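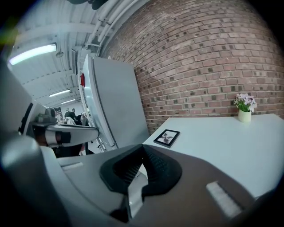
## 4.2 Setting the water hardness

The Dullotora softener ships with the hardness set to 360 ppm. Change this before the first regeneration.

1. Close the inlet valve and open the bypass.
2. Hold **Set** until the display shows `H`.
3. Enter the hardness from your water report with the arrow keys.
4. Press **Set** again. The display returns to the clock.
5. Open the inlet valve slowly – a quarter turn at first – then close the bypass.

**Note:** If the report gives hardness in grains per gallon, multiply by 17.1 before entering it.

**Caution:** Do not start a manual regeneration with the salt level below the 2-inch mark. The cycle takes 87 minutes and cannot be paused. Hot water should not be drawn during this time.

Error `E82` means the valve motor did not reach its home position. See section 7.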